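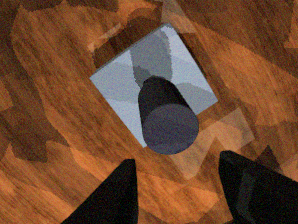

Hanne Kárason wrote back within the hour that 10 days is too short for a fair review of any simulation kit, and that she would want the raw trial logs as well as the summary scores. Both points are accepted. The review period is now one calendar month, and logs are supplied to every reviewer.

Call for reviewers: Cinard manipulation kit, second round

Trundano is seeking paid external reviewers for Cinard, a simulation kit for tabletop pick-and-place with a two-finger gripper. The kit is sold to teaching labs and small integrators. We want to know whether it behaves as its manual says it does before the next licence goes on sale in March.

What the work involves

Reviewers install the kit on their own computer, run the supplied task set and write up what they find. The core task is grasping an upright cylinder and placing it within tolerance of a target. Wood-grain table surfaces, cast shadows and camera angle can all be varied from the configuration file. Each reviewer completes 200 trials, split evenly between the default settings and settings of their own choosing.

The written report should cover installation, contact behaviour at the fingertips, rendering under changed lighting, and any place where the manual and the software disagree. Please record failed grasps in full – a log with the failures trimmed out is no use to us.

Who should apply

You will need working knowledge of robot arm control and some experience with at least one other physics simulator. Experience with real grippers is an asset. Current staff and resellers of Trundano or Hedegaard are not eligible. Students may apply with a supervisor's written consent.

Terms

Reviewers are paid for 48 hours at the contract rate, in 2 instalments: one on receipt of the logs, one on receipt of the report. Reports are published unedited under the reviewer's name, or anonymously on request. The licence remains yours afterwards.

To apply, send a one-page summary of relevant work to Oddur Ragnarsson, review coordinator, by noon on Monday. Technical questions about the task set go to Genivaldo Rocha. Do not send sample code at this stage.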